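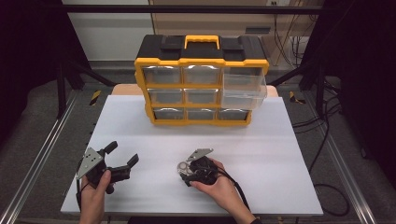

Genum Drawers is a set of 726 recordings of one small chore: opening and closing the drawers of a parts organizer. We picked it because every workshop has one and no machine we've tried can be trusted with it yet. All recordings were made by people holding a pair of grippers, one per hand. The drawers are clear plastic, so a camera looks straight through them, and once one is pulled out, like the top right one, it hides much of what sits below it. Great fun to train on!

Contents
283 recordings open a drawer, the rest close one. Each has video, gripper opening and a one-line task note.

How far we got
Our best policy closes drawers nicely – opening is another story. In 64 trials at Drusbridge it opened the right drawer 20 times. We'd love to see someone beat that.

Known gaps
Only one organizer model. No labels on drawers. Left-handed pulls are rare – more coming in May.

Contact
Vittoria Fiore (recordings), Ludivine Vasseur (training code)

Last updated 28 April 2024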